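Re: [refurb-floor] Questions about the arm at bench 2

Hello all,

I answer to the list, so that the people on the evening shift can read it too.

Ojārs Tamošiūnaitė wrote:
> I read in the June notes that Gralline wants the arm for the
> opened desktops, for the work at the processor and the memory.
> Before we agree in Fustport I would like to know three things.
> Do your people lose hours? Who is responsible when a board
> gets damaged? And does a person have to stand next to it
> the whole time? At Gulyás they were told no, and then it was yes.

To the hours first. In our hall no contract was changed. We were 15 people at the benches before and we are 15 now. What did change is the mix of the work. Two of us, me included, now spend the larger part of the shift on preparing cases and checking boards, and less on the removing itself. I must say that some colleagues liked the removing. It was calm work, and you could talk during it. Checking is more tiring for the eyes, and we have asked for a longer break in the afternoon.

Responsibility: we insisted on having this in writing. If the arm was started according to the sheet, a damaged board is booked on the cell and not on the person. Please do not begin without such a paper. We worked almost 90 days without it and there were two unpleasant discussions.

Standing next to it: yes, for now. The supplier, Flulance, speaks of one person for two cells, but our safety representative did not accept this, and I agree with her. You can do small things in the meantime, like labels, but you cannot leave.

I attach some pictures from the bench, so your people can see what kind of work we talk about.

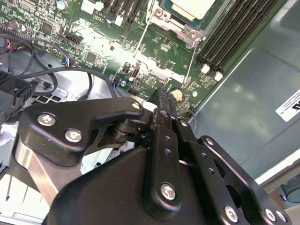
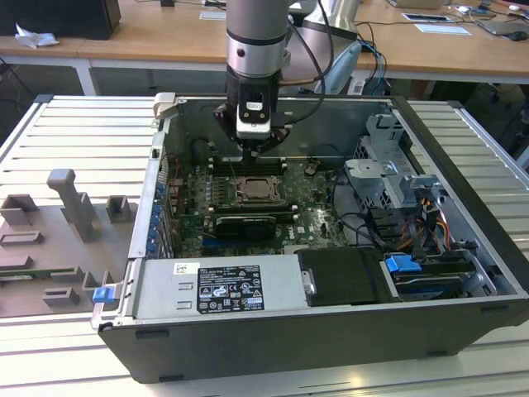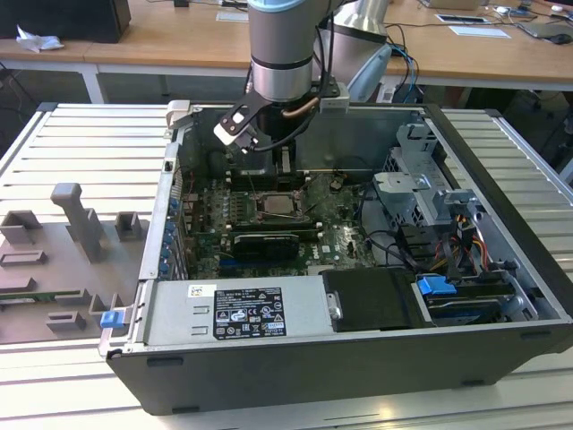 The gripper close to the board:

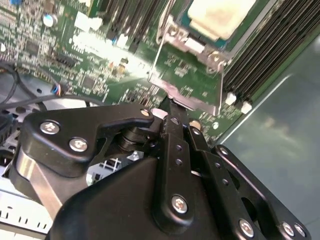

One more point, about training. We got half a morning, and it was too short. Ask for a second session after your people have used the cell for some weeks – the good questions come only then. Ask also that the error messages are translated. Ours are still only in English, and for the older colleagues this is a bigger problem than the arm.

If you want to visit, come before 2 in the afternoon, when both shifts are not yet mixed. I can send you the sheet and the text of our agreement, but I have to remove the names first.

With kind regards from the hall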